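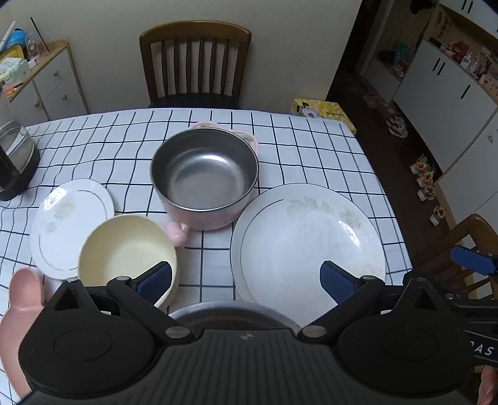 4. Fitting the Morklow floor mats

Before you start, park the car on level ground, apply the parking brake and switch off the engine. Take out the old mats. Do not lay the new mat on top of another mat.

1. Move the driver's seat back as far as it goes.
2. Vacuum the carpet, also under the pedals.
3. Find the 2 fixing posts in the carpet, near the front edge of the seat. If your car has hooks instead of posts, use the adapter rings from the small bag.
4. Lay the mat flat and put its holes over the posts.
5. Press each clip down and turn it to the right until it clicks.

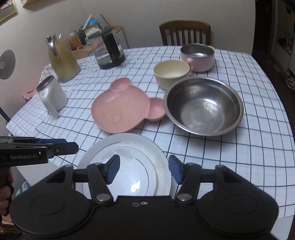
6. Pull the mat toward the seat with your hand. It must not slide.
7. With the engine off, press every pedal fully to the floor. The mat must not touch any pedal in any position.

CAUTION: If a pedal touches the mat, remove the mat and do not drive with it. Check first that you have the driver's mat, part 14, and not the passenger's mat, part 19. The number is molded on the back side.

Note: A mat which was stored rolled in the cold can keep its curved shape. Leave it flat indoors overnight and then repeat from step 4.

Check the clips again after each cleaning. Replacement clips are sold in one bag for both front mats, order number 51.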